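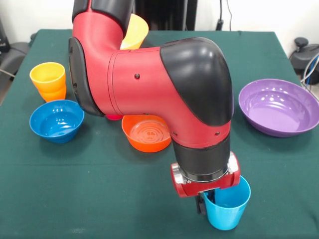

Comparison of two finger sets for picking up thin-walled plastic tableware

Koen Claeys and Pao-chu Kwok
Supervisor: Dirk Peeters
Plirkenden project, final report, 17th May

1. Aim

The Plirkenden project looks at clearing and sorting light tableware with a single arm. The earlier group used one set of fingers for everything and reported that cups were often squeezed out of shape or dropped. We were asked to find out whether a change of fingers alone would help, with the arm, the controller and the camera position left as they were.

2. Equipment

The work was done on the red and black arm in the Bruvier lab with its parallel gripper. Two sets of fingers were compared. Set A is the straight black pair supplied with the gripper. Set B was drawn by Kristof Van Leeuwen and printed in April; it has the same length but a shallow curve on the inner face. Grip commands were sent through Handia, the in-house control program, which lets the user set closing width and closing speed but not force.

The table was covered with a dark green cloth. It stops light pieces from sliding when a finger touches them and gives the camera a plain background. The test pieces were plastic cups and bowls in several colours, all without handles.

3. Method

Each trial consisted of one approach from above, one close, a lift, a hold and a release. Cups were gripped at the rim with one finger inside and one outside, or across the body from both sides. Bowls were gripped at the rim only, as the larger ones are wider than the gripper can open. A trial was counted as passed if the piece was held for 5 seconds and set down upright. Pieces were put back by hand between trials, without marks on the cloth, so the start position varied a little.

4. Results

We ran 59 trials in all. Seven failed. Five of these were with set A, all on cups gripped across the body: the wall bent inwards and the cup turned between the fingers. The two failures with set B were rim grips on a bowl, where the curved face touched the wall at its edges only and the bowl tilted.

For rim grips on cups we found no difference between the sets. Stacked cups were tried briefly and left out of the count – both sets tended to lift the pair together.

5. Discussion

Set B is the better choice for body grips and set A for bowls. Changing fingers by hand takes roughly 2 minutes, so swapping them during a run is not practical. Belmiro Bettencourt suggested a curved face with a flat strip near the tip. We have drawn this but not printed it.

The closing width was typed in for every piece. A wrong value looks the same in the log as a poor grip, and one early session had to be repeated for this reason. The next group should store the widths in a file before starting – the template is in the Handia folder, next to the drawings for set B.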